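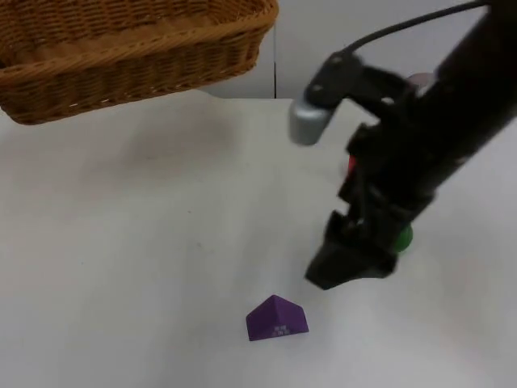
Item 3, block and basket, on the sorting table.

Breleo Play Library – Toy and Container Inspection Checklist
Site: Pendden branch, activity room
Period: September round
Sheet covers: wicker basket, one triangular purple block, table surface

Result codes: P = pass, C = pass with comment, F = fail and remove, N = not checked this round.

SECTION A. BASKET

A1. Rim intact along full length, no lifted ends. – P
Comment: Braided rim run over with a cotton cloth on all sides. No snags.

A2. Side walls, no broken strands over 3 mm standing proud of the weave. – C
Comment: Two short ends on the inside of a long wall, near the base. Trimmed flush with side cutters and sanded. Recheck next round. If more ends appear in the same area, the strand is drying out and the basket should go to the repair shelf.

A3. Interior floor, no gaps that would trap a fingertip. – P

A4. Interior free of dust, crumbs and small parts. – C
Comment: Basket emptied and turned over before the check. Grit had collected in the weave at the corners. Vacuumed with the soft brush. Do not wash wicker under the tap; the last basket treated that way took three days to dry and warped.

A5. Stands flat without rocking. – P

A6. Load check, full set of blocks, lifted by the rim and held 60 seconds. – P
Comment: No creaking and no movement at the rim joint.

SECTION B. BLOCK, TRIANGULAR PRISM, PURPLE

B1. Size. Block must not fit fully inside the small parts cylinder in any orientation. – P
Comment: Tried lengthwise and end on. The ridge stays above the lip both ways.

B2. Edges and corners. Run a thumb along the ridge and both ends. – P
Comment: The ridge is the edge that takes the knocks when a block is dropped. No chips.

B3. Color finish. Rub with a damp white cloth, 60 seconds per face. – P
Comment: No transfer to the cloth. Under the room lights one sloping face looks lighter than the end. Turned the block around and the difference moved with the light, so this is not fading. Do not log it as wear.

B4. Printed marking present and readable. – C
Comment: There are two short lines of white print low on one end. Small, and hard to read without a magnifier. Compare with the set card and initial the card. Where the print can no longer be matched, tag the block and move it to the Arano box until the supplier replies.

B5. Cracks, splits or rattling when shaken. – P

B6. Stability. Place on a rectangular face and tap the table twice. – P

SECTION C. TABLE SURFACE

C1. Top clean before items are laid out. – C
Comment: Faint grayish smudge below the basket, left of the middle, and a few specks elsewhere on the top. The smudge came off with mild detergent on the second pass. Please wipe the table before laying out as well as after. On a white top any dirt shows, and it gets confused with debris from the item under test.

C2. Surface free of cuts and raised edges. – P

C3. Table level, legs locked. – P
Comment: One leg lock is stiff but holds. Reported to Güler with the chair glides.

C4. Lighting adequate for close inspection, minimum 300 lux at the table. – P
Comment: Meter read above 300 at both ends. Shadows are soft, which is good for color but less good for finding shallow dents – use the hand lamp at a low angle for B2 and B5.

SECTION D. RECORD

D1. Inventory tag matches the register. – C
Comment: Basket is listed as container 73. The register still has it under its old shelf location. Corrected in pencil, online copy to follow.

D2. Previous comments closed. – C
Comment: The earlier note on the rim is closed. The note asking for a spare set card is still open. The branch has one card, and it is wearing at the fold.

D3. Remaining blocks in the set. – N
Comment: Only the prism was done on this sheet. The others go on a continuation sheet, same item number.

ACTIONS
Recheck A2 at the next round.
Order a replacement set card from Arano.
Update the shelf location for container 73.
Leg lock, Güler, before the table is next moved.

Overall: basket and block released for use. No items removed.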